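Observational Drawing I — Notes for Week 3
Dark Cloth, Red Grapes, White Bowl

Read this before you come in, or at least before you sharpen anything. The first half is on dark fabric and the second is on fruit in a bowl, and you'll need the cloth part to make sense of the homework. Bring the Suleck pad (the big one, please, I had people squinting over postcards last time) and whatever soft pencils you have left. 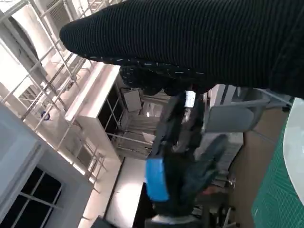 Ilze Paju
Instructor, Stumomo Evening Drawing Program

Okay, black knitwear. I love it and most of my students hate it, and I think the trouble starts with the word "black." You hear it, you press down as hard as you can, and ten minutes later you have a hole in the middle of your page. So for the first stretch I want you to keep your darkest pencil in the box. Work in middle grays and find the big shape of the garment: where does it bunch up, where does it roll over into a fold, where does the edge curl?

Then look at the ribs. A ribbed knit is the kindest fabric there is for a beginner, it tells you where the form is going! Each rib bends when the cloth bends. You don't have to draw every one. Draw a few at the place where the fold turns, let them fade out on the flat stretches, and the eye fills in the rest. I usually put in far too many and then go back with the eraser, so don't feel bad if you do too.

And leave the fuzz. Those little pale blue and white specks along the curled edge of the knit are a gift — tiny light marks against the dark yarn, and they do more to say "wool-ish thing somebody has worn" than an hour of shading. Save them as bare paper, or lift them out afterward with a pinched corner of kneaded eraser.

Now grapes. Everybody wants to draw circles. Please don't draw circles! A bunch is one lumpy mass first and a lot of separate berries second. Block in the whole cluster as a single dark shape, decide where the light is coming from, and only then start cutting individual grapes out of it. The ones in front get a full outline, the ones behind get a sliver, and plenty of them get nothing at all.

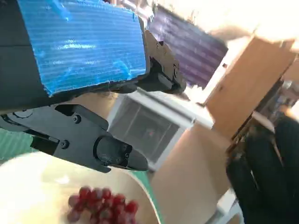 Once you have three or four berries that really read as round, stop and check your highlights. They should all sit on roughly the same side of each grape. If they're wandering all over the place you've been drawing from memory (I do it too, usually when I'm tired). Glossy fruit needs a small, crisp highlight with a hard edge. If you're using color, deep red goes to nearly purple in the shadows, and a touch of pink here and there keeps the bunch from looking like gravel.

The bowl is the quiet part. White on white paper scares people, but you mostly draw what's around it. Put the tone of the mat in right up to the rim and the bowl appears by itself. The inside wants only a breath of gray, a bit stronger right under the fruit.

I like to keep a cutting mat under the whole setup. The white grid shows you how the floor plane tips away, and if your grid lines don't agree with your bowl, you'll know which one to fix. Check the diagonals too.

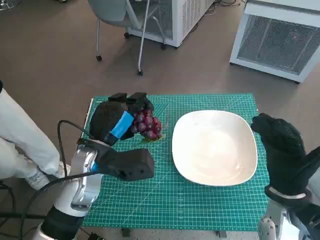 Homework

One drawing of a dark piece of clothing, thrown down any old way. No folding it nicely first.

One drawing of grapes in or next to a pale bowl. Red or purple ones, green are a different problem and we'll get to those.

Spend 2 hours on each, with a break. Write the time of day on the back so we can talk about the light.

Spare Suleck pads are in the Mabaso cabinet.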